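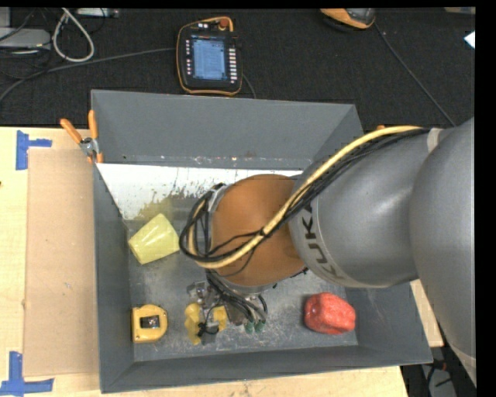

Tovix Bin Kit: frequently asked questions
Last updated October 15, 2018

What does the kit include?
The two-finger gripper, a flange adapter, the cable harness and a licence for the Tovix grasp software. The arm, bin and clamps are supplied by the customer.

Which arms are supported?
Any arm with a matching flange and a payload of at least 3 kg. Jalley has tested the kit on KUKA arms. Ask us before ordering for any other make.

Does the bin have to be fixed down?
Yes. If it moves after calibration, picks near the walls will fail. Clamp the rim on two sides and mark the bin position on the table with tape.
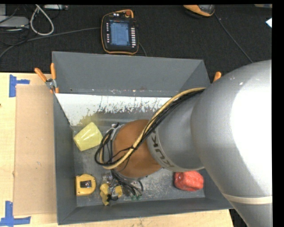 Bin with clamps at the sides and the arm over it. Blue tape marks the tabletop to the left.

How should the cables be run?
Along the top of the arm and over the wrist, with enough slack for full wrist rotation. Tie them at the wrist and check the ties every 50 hours of running.

What objects can it pick?
Rigid and slightly soft items up to 8 cm across the grip. Mixed items can share a bin. Thin flat items lying against a wall are not supported.

Can I use my old Marty finger pads?
No. The mounting holes were changed in August. Replacement pads are sold in packs of 2.

Do I need to recalibrate after changing fingers?
Yes. Run the short calibration from the setup menu.

Where are repairs done?
At our Zirnmont workshop. Request a return number before sending any parts.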